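Recording cloth-folding demonstrations with the handheld gripper
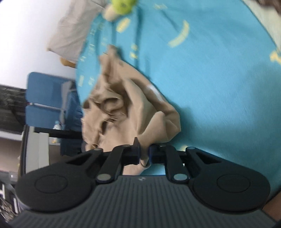

Record 40 episodes per cloth before changing the bedding or the room.

Start each episode with the jaws open and the cloth dropped, unsmoothed. Close on a single fold, lift, place, release – then hold still for a second before stopping the recording.

Discard any episode where tracking is lost. Slips can stay if you regrasp within the same take.

Name folders by cloth and operator, e.g. beige_pugh_29, and copy them to Rosser before training.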